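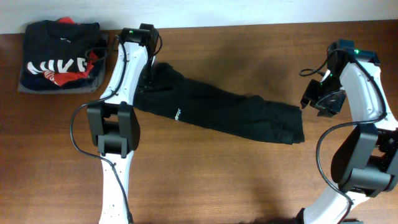 Subject: Re: Hemming knit fabric without the wavy edge
From: Rodica Văduva
Date: March 12, 2018

> I have a pile of T-shirts to shorten for my son and every hem I sew
> comes out rippled like lasagna. I'm using a regular zigzag and a
> universal needle. I tried pulling the fabric a little from behind
> and it got worse. Is there any way to do this on a plain machine or
> do I need to buy a serger? Also my thread keeps skipping.

You don't need a serger. I hemmed knits for years on a basic Brellix with a front-loading bobbin and I still use it for most of my mending.

Change the needle first. A universal needle is the likely cause of the skipped stitches. Get a ballpoint or stretch needle in size 75/11. For heavier sweatshirt knit I go up to a 90/14.

Stop pulling from behind. The fabric stretches while you sew it and the stitches hold it that way. Let the feed dogs move it. If your machine has a dial for presser foot pressure, turn it down a step or two. Mine is on top, on the left, and it took me two years to find out what it was for.

Then try one of these on a scrap cut from the part you are taking off:

- Wash-away tape inside the fold. Press the hem up, stick it, sew on top.
- A strip of tissue paper under the fabric. Tear it off afterward.
- Spray starch, two coats, ironed dry. Messy but cheap.

I mostly use the tape. Oosthuizen in Brurmont had it by the roll the last time I was in, next to the zippers.

For the stitch, set the zigzag narrow and long. I use width 1 and length 3. A twin needle looks more like a store hem, but loosen the top tension a little or you get a ridge between the two rows. Check your manual before you put one in. Some older machines won't take it.

If the hem still waves after all that, hold the iron just above it with plenty of steam and leave it to cool flat before you pick it up. Don't slide the iron along the edge. Keep it away from any printing on the shirt too. I melted a team logo that way and there was no saving it.

One more thing on length. Wash and dry the shirts before you cut. Cotton knit can shrink again in the dryer, mostly top to bottom, and an inch matters on a kid's shirt.

Does anyone still have the manual for the older Nilach with the drop-in bobbin? My sister has one and the tension numbers have worn off the dial. A scan of the threading page would be enough.

Rodica

3 replies | 0 shares

Get new list messages in a daily digest. Enter your email to subscribe.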